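8/19/19 - Lomwood adds play vegetables to its Nurmi kitchen range

Lomwood has added a set of play vegetables to Nurmi, its line of pretend kitchens for preschools and family homes. The set goes on sale in January and will be sold alone or packed with the Nurmi stove and sink unit.

The line began with cookware and a small dinner service. Preschools that bought the first kitchens asked for food to go with them, and vegetables came up more often than cakes or pizza. Lomwood spent the spring trying out shapes and sizes with classes in the Ledon school district. Corn was the first piece approved. Peas were dropped early, as the pods kept ending up under the furniture.

The full set has 37 pieces and costs $109. Single vegetables can be ordered as replacements, and a preschool with an older Nurmi kitchen does not need to buy anything else to use them. The storage crate fits the shelf under the sink unit.

Lomwood will make 3940 sets in the first run. Of these, 1770 are already set aside for preschools that ordered ahead through Pistex, the company's distributor. The rest will go to toy stores and to the Lomwood web shop.

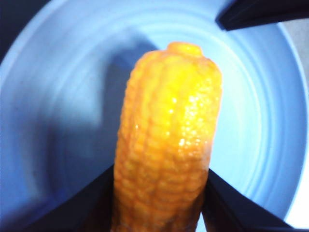
Colm Ó Conaill said children in the trial classes wanted to serve corn with every meal, breakfast included, and that he would have liked a second ear in the box. He added that the vegetables came out at snack time as well, when the talk turned to what was on the real plates.

A second ear can be ordered as a single piece from the first day of sale. Lomwood is also looking at a fruit set - no date has been given for that.

Preschools can place orders through Pistex now. Web shop orders open in January.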